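2681 demonstrations and I still don't trust the number

1 Apr 2026

The Silden shirt set passed 2681 demonstrations this morning, and people were pleased. I was less pleased. I had spent the evening before going through 50 of them, and far too many were the same person folding at the same comfortable pace – no fumbles, no second tries.

A model trained on that will learn what a good fold looks like. I doubt it learns what to do when a sleeve flips under. Back in August we had 600 episodes and the same argument. The answer then was to collect more, and the target became 1000, and then it stopped being a target at all.

Hand-held grippers do make it quick, I'll give them that. You pinch two corners, stretch, lower, fold, next. My wrists complain by lunch.
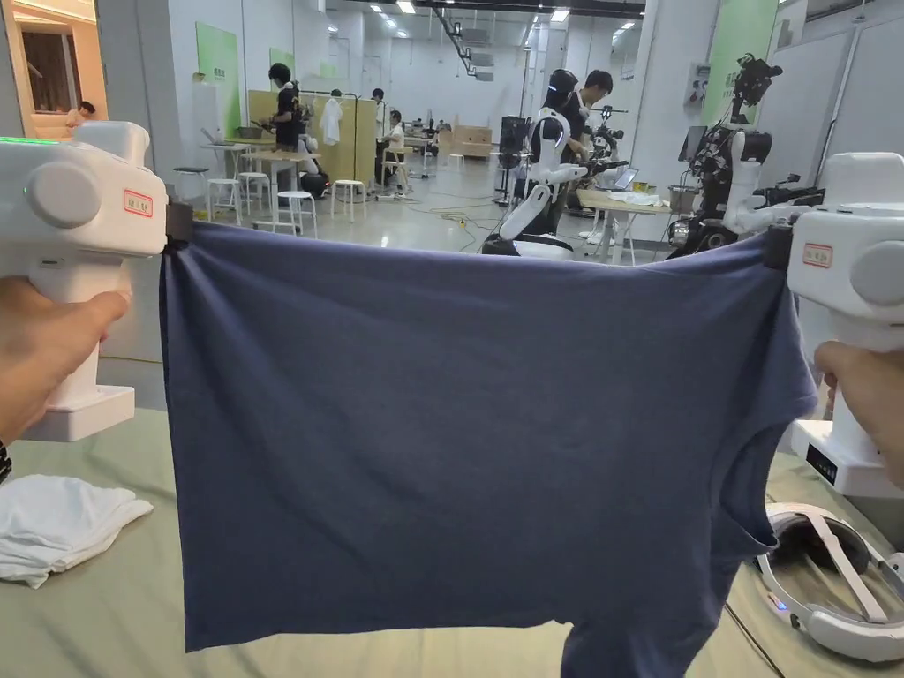

Didier Lefèvre thinks I'm being unfair, and that clean examples have to come first or the policy never gets a shirt off the table at all. Maybe so. I asked him how many clean ones, and he said he'd know when the curve went flat.

I've started tagging the failed grasps anyway instead of deleting them. Agata Zanetti is doing the same with the towels.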